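The Case for the Long Lunch Break

By Amancay Leiva
Jul 20, 2023

The town of Semley is about to decide whether its shops may stay closed from noon to two, as most of them have done for as long as I have lived here. The proposal before the council would tie the new street grants to opening hours. A shop that wants money for a sign or a ramp would have to stay open through the middle of the day. I think this is a mistake, and I say so as a person who has stood outside the locked door of the hardware store more times than I'd like.

The argument for the change is easy to follow. People who work in Prenau drive through Semley at midday, and they find the blinds down. They go on to the big stores by the highway and spend their money there. Keep the doors open, the thinking goes, and some of that money will stop here.

I don't doubt that some of it would. I doubt that it would be enough to pay for the extra hours. Most shops on our main street are run by one or two people. For them, staying open at noon means hiring someone or eating a sandwich behind the register. The grant is paid once. The wages are paid every week.

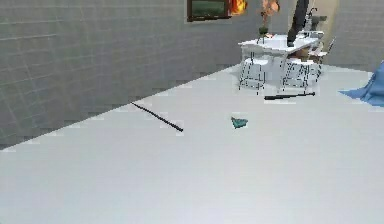

I worked in a shop like that for four years, a fabric and notions store on the corner by the post office. We closed at twelve. The owner went home, cooked, ate with her mother and came back. I walked down to the river or sat in the back and did the mending that people had left with us. Nothing about it was lazy. We opened at eight and closed at six, and the work I did after two was better than the work I did at noon.

Later I took a job in Rallness, in an office with a thirty-minute lunch. Most of us ate at our desks, and the thirty minutes became whatever was left after the phone stopped ringing. I was paid more there, and I was tired all the time. By four in the afternoon I was reading the same line of an invoice over and over. I made mistakes then that I had to fix the next morning, on the company's time.

Supporters of the plan like to bring up Greco, where the shops gave up the midday closing in April of last year. I go to Greco fairly often, and I have talked to shop owners there. The bakery does well at noon, as you would expect of a bakery. The shoe store told me it sells very little between twelve and two, and that the owner now closes on Mondays to make up for the hours. So a customer who used to have six days to buy shoes has five. I don't know how you would count that as better service.

There is also the matter of who is in town at midday. On an ordinary day it is mainly older people, parents with small children and those of us who work nearby. Many of them are at home eating. The ones who are out tend to be at the café or on the benches by the library, and they know perfectly well when the pharmacy opens again.

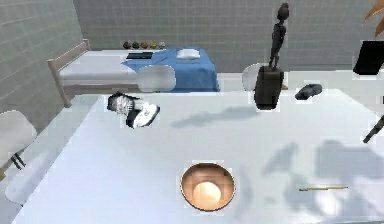
I will grant the other side one real point. If you work standard hours in another town, a shop that closes at noon and again at six is a shop you can't use. That is a problem, and it should be fixed. But the fix is in the evening. One late night a week, with the whole street open until eight, would help the commuters far more than two hours in the middle of the day when they are at work in Prenau anyway. The ones driving through at noon are mostly on deliveries and have no time to look at curtains.

A late night would also be pleasant. People would come down after dinner, and the café could put its tables out. The owners could start later the next morning if they wanted to. I have raised this at two meetings, and both times I was told it was outside the scope of the grant program. Then the scope should be wider. It was written by the council, and the council can change it.

What bothers me most is the idea that a closed door is always a loss. We treat every hour that nothing is sold as an hour wasted, and we end up with tired people selling things to other tired people. A break long enough to go home in is worth something. It is worth something to the children who get a hot meal with a parent, and to the customer who comes in at half past two and finds a person with the patience to look for the right screw.

The vote is set for next month. Written comments can be left at the front desk of the town hall, which, I should mention, is closed from noon to one.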